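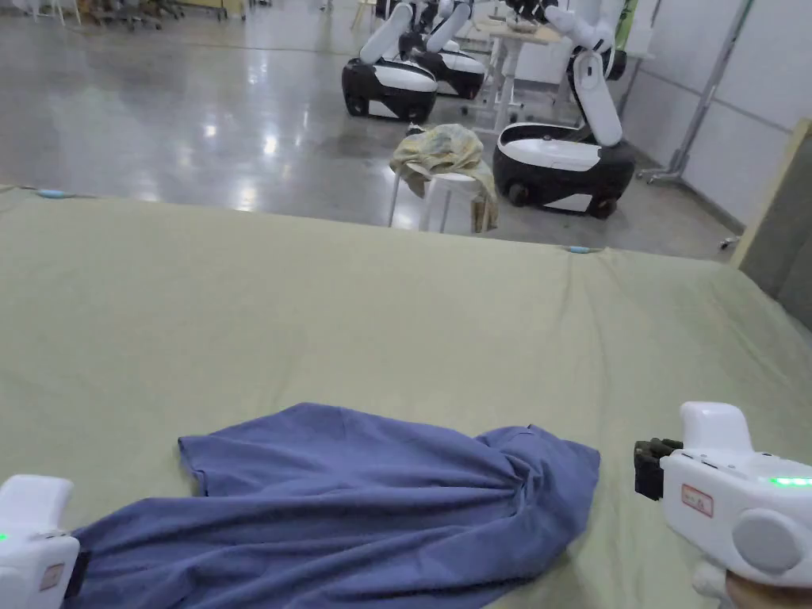
Inside the Pemska Dye Works Open Day

June | By Elsa Mustonen

Home | Visits | Fabric & Thread | Travel Notes | Write to Us

I have wanted to see the Pemska dye works ever since I bought a scarf from their shop in Bendham, and this June they finally opened the doors! Violeta Tapia and I took the early train to Trurnthorpe and walked up along the river, which takes 16 minutes if you don't stop at the bakery (we stopped at the bakery).

Our guide was Kristof Kramer, who has run the vat room for years and talks about indigo the way other people talk about their dogs. He lifted the lid on one vat and let us lean right over it. The smell is something between wet hay and old pennies, and I loved it. He dipped a strip of plain cotton, pulled it out a murky yellow-green, and then we all stood there like kids at a magic show while the air turned it blue. Somebody behind me gasped. It may have been me.

The color library upstairs was my favorite part. There are 2,203 swatches up there, each one pinned to a card with the recipe in pencil, and the oldest cards are in the loopy handwriting of old Mr. Núñez, who started the place. I asked about the blues that lean toward violet, my weakness, and Estela Pereyra opened drawer 6 for me and just let me look. She says those are the hardest to repeat from one batch to the next, and that a wet cloth will fool you every time, so they never judge a shade until it has dried overnight.

After lunch (good soup, very good rye bread) there was a session on caring for dyed clothes at home. Cool water, inside out, dry in the shade. I knew most of that. I did not know you should wash a new indigo shirt by itself the first few times, and that explains what happened to my pillowcases.

The shop at the end is small and dangerous. I came home with two T-shirts and a bag of offcuts for quilting, and Violeta bought a tablecloth she has no table for.

Wear old shoes, the vat room floor is splashy. The last tour starts at 2, and the train back to Bendham was packed, so sit down fast.

Contact: Elsa Mustonen, Travel Notes | © All rights reserved | Back to top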